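1/ Long thread about a very small thing, so get your coffee first. I've been trying to fix the spot where I empty my pockets every evening, and it has somehow turned into the most satisfying project of my whole October.

2/ Some background. Our apartment in Trastside opens straight into the main room. No hallway, no closet, no ledge by the door. You come in, you put down whatever you're carrying on the first flat surface, and for as long as we've lived in this place that surface has been the table where we also eat, wrap presents and do taxes.

3/ So every dinner started with a little migration of keys and receipts and coins to the other end of the table, and every morning started with me hunting for them at the other end of the table. I once missed the 7:40 bus over a transit card that was under a seed catalog. (I don't have a garden. I just like the catalog.)

4/ My friend Kirstin Haldane came for soup last month and watched me do the migration and said, very kindly, "you know people have trays for this." And I did know! I'd even owned one, a lovely enamel thing from a yard sale, and it turned into a second junk drawer within two weeks because it was big enough to serve a turkey on.

5/ Her theory is that the tray should be a little bit too small. If it holds exactly what you walk out the door with and one thing more, then the moment you drop the mail in there it looks wrong and you move the mail. I thought that sounded fussy. I've now come all the way around to it.

6/ What I've settled on is an oval tray, dark green, so dark it passes for black unless the light is good. Low rim, flat inside. The low rim matters more than I would've guessed. My old one had tall sides, and tall sides invite you to pile things up. With a low one you can see everything from across the room, and picking up a single key doesn't involve scrabbling.

7/ The second piece is a brown pouch, rounded, the leathery kind, a bit puckered around the outline. That's for all the small stuff that would otherwise roll around loose: coins, the spare earring, the tiny screwdriver for my glasses. Pouch goes in the bag in the morning, pouch comes out at night. I used to carry coins in my coat and I'm fairly sure I donated 20 dollars a year to the lining.

8/ And then there's the question of where on the table, which I gave far more thought than any grown woman should. I tried the near corner first, by the door. Bad. Sleeves catch on it, and so does the grocery bag. I tried dead center like a fruit bowl, and then it was in the way of every single plate.

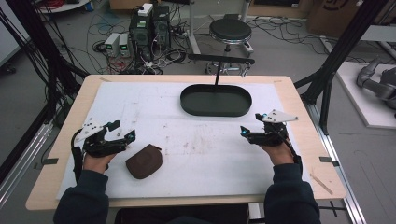
9/ The far side, a little right of the middle, is where the tray has ended up living. You have to reach for it on purpose, and I think that tiny bit of effort is what makes me put things in it properly instead of flinging them from the doorway. The pouch stays over on the left, nearer to hand, so I can grab it on the way past.

10/ A few of you asked about the big white board last time, so: it's foam board, and it covers nearly the whole tabletop, with just a strip of pale wood left around the outside. I put it down when I have gluing or cutting to do and then I never quite get around to taking it up again. The table has nice rounded corners and I'd like it to outlive me.

11/ The board itself is a mess, I'll admit. Scuffs, scratches, brownish smudges, little specks all over the middle. I used to swap it for a fresh one whenever it got like that, and then I noticed I was much more relaxed working on a dirty board than a clean one. A new one makes me nervous. I set down my cup like I'm at somebody's grandmother's house.

12/ If you want to try one, a few things I've learned. Get it slightly smaller than the table and keep it back from the edge all the way around. A board that sticks out past the wood gets leaned on and creases, and then you have a crease right where your wrists go, forever. Wipe it with a barely damp cloth. Don't soak it. I soaked one and it curled up like a potato chip.

13/ Back to the pockets. Rules of the household, such as they are:

- Keys go in the tray, always, even if I'm going out again in ten minutes
- Coins go in the pouch
- Receipts go nowhere near either one
- My husband's multitool is his own business

14/ The receipts rule took the longest. I wanted to believe I would go through them on the weekend. I had 77 in the old enamel tray when I finally tipped it out, and the oldest was for a lamp we've since given away. Now they go in an envelope on the bookshelf, and the envelope gets emptied when it won't close. Not elegant, but the table stays clear.

15/ Someone will ask what I spent. The board was cheap, and the tray and pouch I'd had stashed in different drawers for ages, which is a little embarrassing considering I'd been browsing the Galtmont store page and had a very handsome valet box sitting in my cart. It had compartments. It had a slot for a watch. I don't wear a watch.

16/ I would gently suggest the same to anyone about to buy an organizer: go look in the back of your own cupboards first. Saucers, pie tins, the lid from a cookie tin, a soap dish you never liked in the bathroom. Use it for a couple of weeks. If it's the wrong size you'll know very quickly and you'll know which direction it's wrong in.

17/ It's been three weeks now and the keys have gone missing once, and that was because they were in the door. I come home, put things down, go wash my hands, and the whole business takes less time than reading this post. My mother is going to read this thread and call me to say she told me all this when I was 15 — yes, Mom, you did.

18/ Kirstin has asked me to do her kitchen counter next. She has one of those bowls, you know the kind, with the rubber bands and dead batteries and a single chopstick. I've told her I'm bringing a pie tin and she's not allowed to help until I've seen the bottom of it. Will report back, and if yours has something stranger than a chopstick in it please do tell me, I'd love to hear.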